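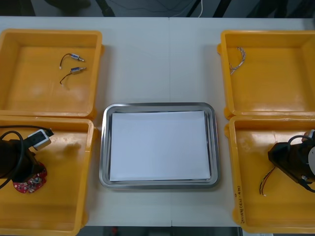

Speaker notes: Jussara Queiroz, Stiltesdale repair evening, 2025-05-14

Good evening, everyone, and thank you for coming out (there are more chairs at the back, please do take one). I want to talk tonight about small parts and where we put them, which I know sounds dull, but I've lost enough tiny motors in my life to feel quite strongly about it!

Start with the bins. Yellow, open at the top, wide enough for a whole hand. Edileuza Caldeira taught me to keep one kind of part to a bin, so motors with their leads live together and the round red boards get a home of their own. Tell the Brandão drawer story here if people look awake.

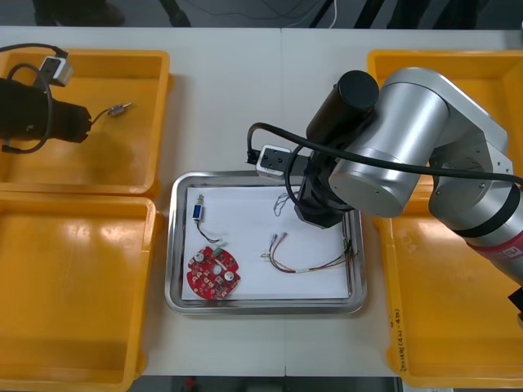

Then comes the tray in the middle, and I do love a steel tray with white paper in it. A thin black wire shows up beautifully on white, and you can lay your parts out on the sheet before you go looking for a screwdriver. Change the paper whenever it gets grubby; a pack of 200 sheets has lasted me since February.

Pause for questions, then hand over to Callum for the soldering, 30 minutes. Remind them the kettle is on.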